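Stastine College Opens Teaching Fellowship to Future Science and Math Teachers

MADISON COUNTY: Stastine College will begin a paid fellowship in September for people who want to teach science or math in public middle and high schools. The Madigan Teaching Fellowship will admit 30 fellows in its first year. Applications open in December.

The fellowship is a joint program of the college's School of Science and its Department of Education. Fellows will earn a master's degree in teaching and a state license over 2 years. Coursework is held in the late afternoon and evening, starting at 4:30 p.m., so that fellows can spend full school days in a classroom with a mentor teacher.

The program is open to college seniors and to adults who already hold a bachelor's degree in biology, chemistry, physics, mathematics, computer science, engineering or a closely related subject. Applicants do not need prior teaching experience. People who are changing careers are encouraged to apply.

Each fellow will receive a yearly stipend and a full tuition waiver. In return, fellows agree to teach for three years in one of the program's partner districts after they are licensed. Fellows who leave before the three years are up will repay part of the stipend on a sliding scale. The terms are set out in the fellowship agreement, which applicants will be able to read before they accept a place.

The college planned the fellowship with the Demovell and Skamon school districts. A survey of the two districts last spring found 94 science and math positions that were vacant, filled by long-term substitutes, or held by teachers working outside the subject of their license. Physics and chemistry were the hardest positions to fill. In Skamon, two high schools did not offer a physics course last year.

During the first year, fellows will be placed with a mentor teacher for four days a week. The placement follows the school calendar, beginning with teacher preparation days in August and ending when classes let out in June. Mentor teachers will be paid for their time and will attend a training course at Stastine before the placements start. Fellows will change schools halfway through the year so that each one works with both middle school and high school students.

In the second year, fellows will take charge of two class periods a day under supervision. They will also complete a classroom research project on a question agreed with their mentor and a faculty adviser. Results will be presented to the partner districts each May.

Courses will be taught by faculty from both departments. Four new courses have been written for the program: Teaching Laboratory Science, Mathematics for the Middle Grades, Reading and Writing in the Science Classroom, and Assessment in Secondary Science. The laboratory course covers safety, storage of chemicals, the cost of supplies, and how to run an experiment in a room that was not built as a lab.

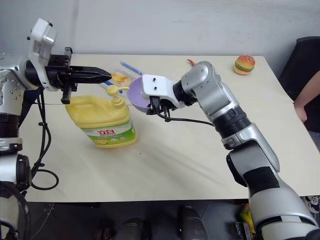

Two robot arms at a table. One gripper is above a clear plastic container.

The fellowship builds on the college's summer institute for working teachers. Over the life of the institute, 206 teachers have completed at least one course, most of them from the two partner districts. The institute will continue on its current schedule, and its graduates will be invited to apply as mentor teachers.

Admission will be decided on college transcripts, a written statement, two letters of recommendation and an interview. Applicants who reach the interview stage will teach a short sample lesson on a topic of their choice. Those who are missing one or two content courses may be admitted on the condition that they finish them before the September start.

Information sessions will be held on the Stastine campus and at the district offices in Demovell and Skamon during November. An online session will be offered at 7 p.m. for those who cannot attend in person. Dates and registration forms will be posted on the School of Science website.

The application deadline is in February. Applicants will hear from the college in April. A limited number of places on campus will be available for fellows who need housing.

About Stastine College
Stastine College offers undergraduate and master's degrees in the sciences, education, business and the arts. The School of Science includes the departments of biology, chemistry, physics, mathematics and computer science.

Media contact
Office of Communications, Stastine College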